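**Kitchen chores check-in -- January, 2:30 pm**
Present: Aiman Hutapea (notes), Zahira Tjoa. Liew people on the phone, dropped off early

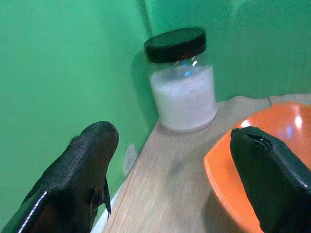
Main q: is Odano ready to quote for a shop-floor trial. Zahira says no. Jars with screw lids still the weak spot -- grip ok, turning isnt. Pouring into a bowl not scored yet.

- Log stands at 1,176 tries, all chores
- Femus wants 300 more on lids before they'll talk price
- Target stays 90 percent. Aiman thinks too high for a kitchen, fine for a shop
- Wiping tables: parked
- Vomach quote for new fingertips -- not recieved, Aiman to chase

Disagreement on folding towels. Zahira wants it dropped, Aiman wants 2 more weeks. Left open.

Next mtg same time, Zahira to book room.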